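Sigita Paju has been tidying other people's tables for 19 years, and she started on mine before I'd even got my coat off. I'd come to her place in Troststead on a Monday to talk about her sorting habit (she swears it isn't a business!) and we got going on colour straight away. "Grey bins disappear," she told me. "Yellow you can find half asleep."

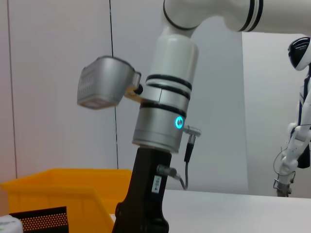
The yellow bin

She says the bin stays at the edge of the table, always, and the middle is for whatever you haven't decided on yet. I asked how long a thing can stay undecided. "Till the kettle boils," she said, and laughed at me for writing it down.
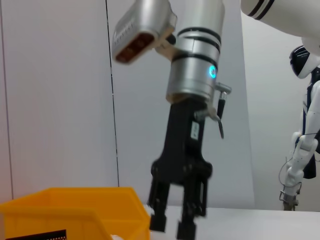 Leonor Henriques reckons the kettle rule is far too harsh, and that she'd give everything a night to think it over. Sigita has heard this before and rolled her eyes – fondly, I think.

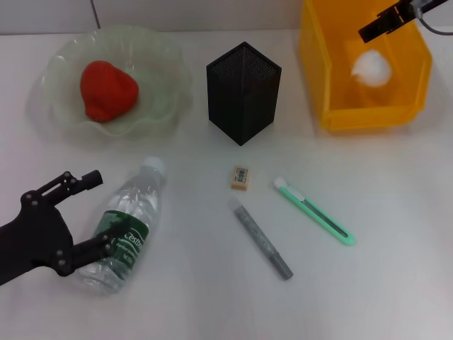 Bowls and bottles

I'm a bowl person myself, so I was glad to hear she likes a wavy rim. "A bowl should be half empty," she said. "Fill it and you've just got a rounder mess." Bottles she does last, labels and all, and then it's tea.
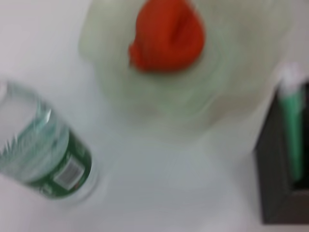 A bottle with a green label, still on the table.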